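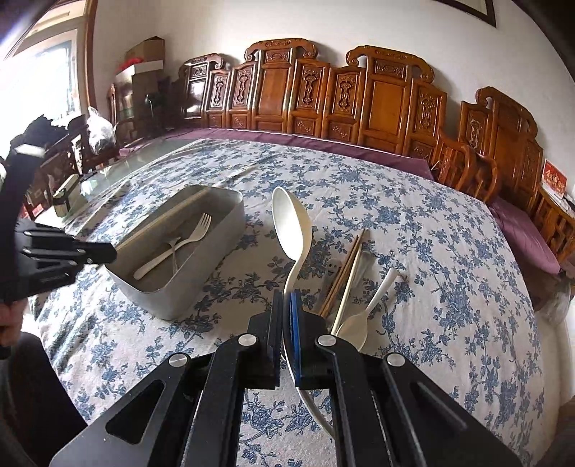

Photo: Yeison Cuadros

Print this page | E-mail this page

Ticket 3000: Blue flowered tablecloth, marks and sliding glass
Location: Grundville house, dining room, round table
Status: Open, waiting on part 2

Hello all, and thank you for being so patient with me on this one. I know a tablecloth doesn't sound like much of a ticket, but we eat at that table every day and I'd like to get it right.

The trouble started in August, when I set out the white cloth with the blue branches and blossoms. I love that cloth (my aunt gave it to me when I moved in, and it's big enough to hang down at the sides of the round table, which the old one never was). Two things have been bothering me. First, little gray marks keep showing up at the place where we sort the utensils. Second, the clear glass top doesn't want to stay put on the cloth. It creeps toward the wall whenever somebody leans on it, and then I have to walk it back.

What I tried first: I washed the cloth twice, once with the Bamura powder and once by hand with plain dish soap. The marks came out both times and were back within the week, so I stopped blaming the soap.

Next I looked at the tray. It's the silver-gray metal one with the rounded corners and low walls, and everything lands in it: chopsticks, the white plastic fork, the small steel fork. I rubbed the bottom with a damp white napkin and the napkin came away gray. Well, there was my answer! I scrubbed the underside, dried it well and put it back. No new marks after 1000 minutes (yes, I set the kitchen timer, over and over, please don't laugh).

While I was at it I pulled out the wooden chopsticks and washed those separately. Yeison asked me to note that they should be dried standing up in the Yokoyama jar and go back in the tray only when they're fully dry. The long white spoon can go with them. It's always the last thing anybody finds a home for.

Part 1, gray marks: fixed, I think. Please write back on this ticket if you see one.

Part 2, sliding glass: not fixed. I tried a folded dish towel under the edge and it made the glass rock, so please don't do that. I've ordered the clear grip dots from Jidasano, catalog number 1881, and will add a note when they've been on for a few meals. Until then, lift the glass with two hands if it needs moving, and don't drag it, or the cloth comes along too.

Last updated: August, 4:40 p.m.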